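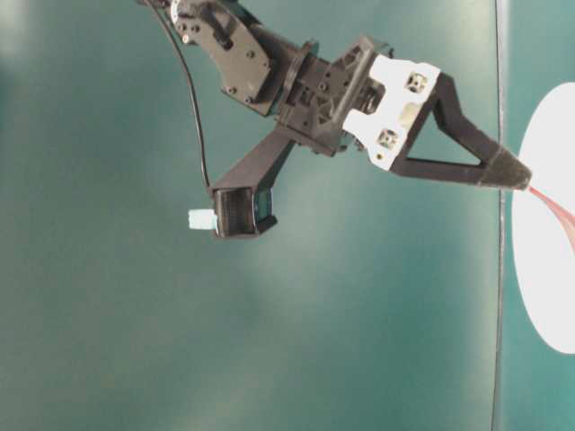 청록색 바닥 위의 검은 팔, 손가락 끝에는 붉은 띠 한 줄.

소설 > 짧은 이야기 > 헵번의 오후

우리 가게에 로봇이 들어온 건 1월이었다. 스캔드게이트에서 만든 '하이커'라는 녀석인데, 이름만 들으면 산이라도 탈 것 같지만 작업대에 볼트로 박혀 있어서 한 발짝도 못 움직인다. 나는 처음 봤을 때 좀 웃었다. 손가락 두 개가 서로 딴 데를 보고 있었으니까!

우리 가게는 헵번이라고, 그릇이랑 선물 세트를 파는 작은 데다. 사장님은 나한테 딱 한 가지를 맡겼다. 하이커가 리본을 묶을 수 있게 될 때까지 옆에서 봐 주라는 것. 계약서에는 하루 상자 300개라고 적혀 있었다. 참고로 나는 명절 전날 혼자 336개를 묶은 적이 있다(그날 밤엔 젓가락도 못 들었지만).

첫날 하이커는 2개를 묶었다. 묶었다기보다는 뭐랄까, 리본을 설득하다가 포기한 모양새였다. 띠를 집는 건 곧잘 했다. 살살 들어서 접시 가장자리까지 끌고 가는 것도 했다. 그런데 고리를 만들 차례만 오면 멈췄다. 위잉, 하고 조금 올라갔다가 다시 위잉, 내려왔다. 꼭 우리 할머니가 리모컨 앞에서 망설일 때 같아서 나도 모르게 말을 걸고 말았다.

"왼쪽 먼저. 아니, 네 왼쪽."

대답이 있을 리 없지만 그 뒤로 나는 계속 떠들었다. 손님 없는 오후 세 시쯤이면 특히 그랬다. 어제 본 드라마 얘기, 월세 얘기, 이르나드로 이사 간 언니 얘기. 하이커는 듣는지 마는지 리본 끝만 쥐고 있었다. 듣는 태도만 놓고 보면 언니보다 나았다.

2월이 되니까 매듭 비슷한 게 나오기 시작했다. 사장님은 신이 나서 영상을 찍어 여기저기 보냈는데, 댓글에는 빨래는 언제 개느냐, 설거지는 되느냐, 그런 말이 줄줄이 달렸다. 나도 궁금해서 행주를 한 장 줘 봤다. 하이커는 행주 귀퉁이를 집어 들더니 그대로 한참을 서 있었다. 항복 깃발 같았다. 행주는 내가 갰다.

그래도 70개를 묶은 날에는 좀 놀랐다. 대부분은 한쪽 귀가 길고 한쪽 귀가 짧았다. 나는 몰래 하나하나 당겨서 고쳐 놓다가, 맨 끝에 있던 상자 하나는 그냥 두었다. 이상하게 그건 손대기가 싫었다.

저녁에 단골 아주머니가 와서 하필 그 상자를 골랐다. 다시 묶어 드릴까요, 했더니 한참 들여다보시고는 고개를 저었다.

"누가 처음 해 본 건가 봐. 이걸로 줘요."

네, 신입이에요, 하고 나는 봉투에 상자를 담았다. 뒤에서 위잉 소리가 났다. 사장님이 또 전원을 안 끄고 퇴근한 거였다. 나는 가서 스위치에 손을 올렸다가, 작업대 위에 리본을 한 줄 더 잘라 놓아 주었다. 하이커가 그걸 집었다.

"왼쪽 먼저."

이번엔 맞게 갔다.

최근 올라온 이야기
이르나드행 막차
접시 가게의 겨울
언니의 리모컨
문 닫는 시간에 온 손님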